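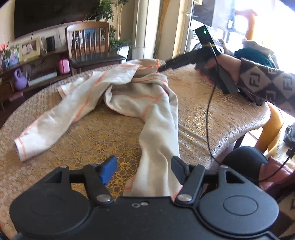

Heffernan Film Society
Minutes of the programming meeting
Tuesday, July 24, 2018, 7:00 p.m., upstairs room

Present: Oda Nygård (chair), Shobha Krishnan (minutes), four other members of the programming group. One apology received.

1. Minutes of the last meeting
Approved with one correction. The Saturday matinee of the silent shorts sold 52 tickets. The earlier figure left out sales at the door.

2. Superhero season
Oda presented the draft list for the winter season. Six titles, one every second Thursday, starting in January. The group agreed on the first four. There was a long discussion about the last two slots.

Shobha asked for at least one film made before 1990, as the draft had none. Two members felt the older pictures had been shown often enough on television and would not bring people in. Others disagreed – the last older title in the big room drew 271, the best figure of the spring. Put to a vote: four in favor of an older film, two against. Oda to come back with three choices.

The sixth slot was left open. The director's cut was preferred to the theatrical version, but it runs over three hours and the building has to be locked by 11. A 6:30 start was suggested. Shobha to ask the front desk whether the doors can open early that night.

3. Rights and costs
The quote from Truritz for the first four titles is $1,249, including digital delivery. The fifth and sixth will be quoted separately once chosen. The budget for the whole season is $2,000, so there is room, but one of the older titles under discussion is handled by Praltoven, who charge a minimum fee plus a share of the door. Oda to get the terms in writing before anything is announced.

Agreed to accept the Truritz quote. It expires at the end of next week.

4. Talk before the opening film
A speaker on comic book casting was proposed, covering how fans react when a role is announced and whether any of it matters by opening night. General support. It was felt that 20 minutes is enough and that questions should wait until after the film. No speaker fee, but travel can be paid.

5. Sound in the small room
The left speaker is still cutting out. Skakix replaced the cable in the spring and the fault came back at the next two shows. They have been asked to look at the amplifier. Until then all subtitled films stay in the small room and everything else moves to the big one.

6. Program leaflet
Copy is due from Oda two weeks before printing. Same size as last year. Running times and ratings to be printed next to each title – there were complaints last time that these were only on the back.

7. Other business
A member asked about costumes at the opening night. Allowed, no masks covering the full face inside the auditorium, no props longer than an arm.

The lost property box is full and will be cleared after the next screening.

Meeting closed at 8:40 p.m. Next meeting to be set by email once the Praltoven terms are in.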